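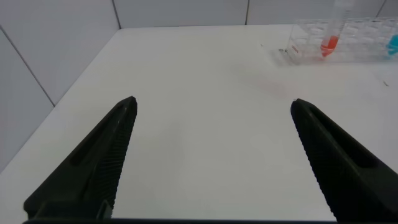
Prirnitz publishes rules for robot arms that handle liquids

The technical group Prirnitz has published a set of rules for laboratories that let robot arms work with open tubes, beakers and bowls. The text is dated 8/11/20 and is free to download. It is written for teaching and test laboratories, where a robot and people often use the same table.

Until now most of these laboratories have followed their own house rules. Some of them are good, says the introduction, but they are difficult to compare, and a person who moves from one laboratory to another must learn everything again. The new text has eight chapters. The longest one is about spills.

The first rule in that chapter is that a new task must be practiced with colored water before any other liquid is allowed. The color should be strong, so that a drop on a white table is found at once. Different containers should get different colors, because then a mixed color shows that something was poured in the wrong place. A task is accepted after 100 runs in a row without a spill, and a run that was stopped by hand does not count.

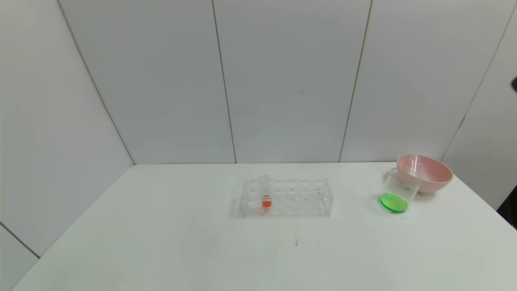 Gøran Kristiansen thinks the number is too high for small laboratories. With one arm and a short working day, he said, it can take a week to approve a single pouring task, and if somebody moves the table the work must start from the beginning. He would prefer a lower number together with a new check every month.

Prirnitz received 938 comments on the draft, and many of them were about the same point. The number was kept, but the final text allows the runs to be divided over several days if the setup is left as it was.

There are also rules for the work table. It should have a light and smooth surface with no pattern, and everything that is not part of the task must be taken away before the arm is switched on. Tube racks should be placed where the arm does not need to pass over them – this was only advice in the draft, but is now a requirement. Glass may be used in practice runs only if the laboratory has a written plan for broken pieces.

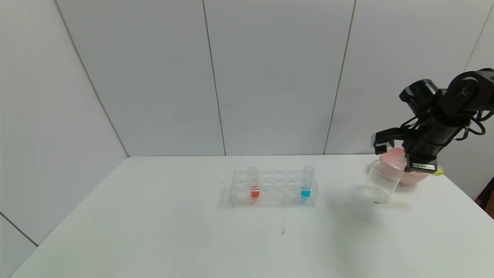 Edvin Nygård
Reporter, laboratory and industry

The chapter on pouring is short and quite strict. The arm must hold the container still for two seconds before it begins to tilt, and again before it moves away. The receiving container must stand on the table during the whole pour. It is not permitted to start the next pour before the first container is back in its place.

After each change of gripper fingers, the operator must repeat part of the approval with an empty container. Fingers with a worn gripping surface must be replaced, also when they still seem to hold well. Vidar Vik, who led the work on this chapter, says that the group discussed for a long time how to describe wear in simple words, and that drawings will come in a later version.

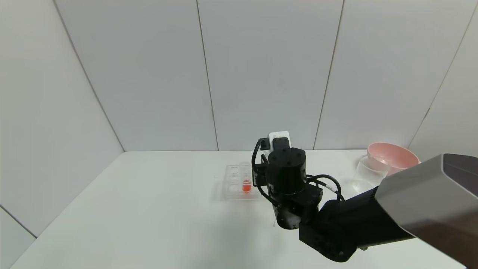
A tube, glass and a bowl on the work table beside the robot arm.

The rules are voluntary. Solberg and Reramdale have both said that they will use them in their teaching laboratories when the new courses start. Rellus will wait until the drawings are ready.

Questions about the text can be sent to Prirnitz through the form on its website.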